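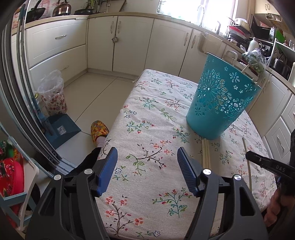

Table-laying automation at the Fetton canteen is the use of mechanical handling equipment to sort, bundle and set out cutlery at the staff canteen of the Fetton works in Usby. It replaced a job that had been done by hand since the canteen opened, and it changed the duties of most of the people employed there. Chopsticks were the first items chosen for the work. They are thin and light, they roll, and they may be met either in a tight bundle lying on the cloth or as a single stick lying apart from it, which call for different grips. A patterned tablecloth is a further difficulty, as printed sprigs and branches can be mistaken for objects by the software that picks out what to lift.

Search this encyclopedia Go Advanced

Background

The canteen serves two sittings a day. Before automation, cutlery was washed, dried, sorted and laid by kitchen assistants, who also served at the counter. The supervisor, Marisa Bellini, had asked for help with sorting after several assistants reported sore wrists. The works management first considered disposable cutlery and rejected it on grounds of cost.

The equipment was supplied by Nanden, which fitted the sorting bench and trained the staff. The programme was managed by Trinh Quách, and the working methods were drawn up with two long-serving assistants, Gianni Monti and Cinzia Sanna.

Operation

Baskets of clean cutlery are brought to the bench by hand. The machine takes out the pieces, lays them in the same direction and places them in bundles for the tables. Baskets that have tipped over are set upright by an assistant. In the acceptance trial the machine was given 688 chopsticks and placed 583 without help; the rest were dropped, missed or picked up in pairs. Later changes to the finger pads improved the handling of single sticks.

Effect on staff

No posts were lost, but the work was divided differently. Sorting had been done sitting down and in company, and some assistants missed it. The new duties involve more standing – loading, checking and clearing faults – and are paid at a slightly higher grade. Evening hours were cut in December of the first year, which led to a complaint from part-time staff. It was settled by moving 3 of them to the morning sitting.

Sanna later became the bench operator and trained new starters. Monti returned to the counter at his own request.

Reception

A study by Lucrezia Tedesco found that assistants judged the machine mainly by how often it stopped. Speed mattered less to them – a slow bench could be left alone, while a fast one that jammed could not. Tedesco also noted that staff who had helped to write the methods were more willing to report faults.

Related articles
Hallgrímsson bench
Nanden
Kitchen work
Works canteens in Usby

Last edited 2021-08-12
914 shares | Comments (3)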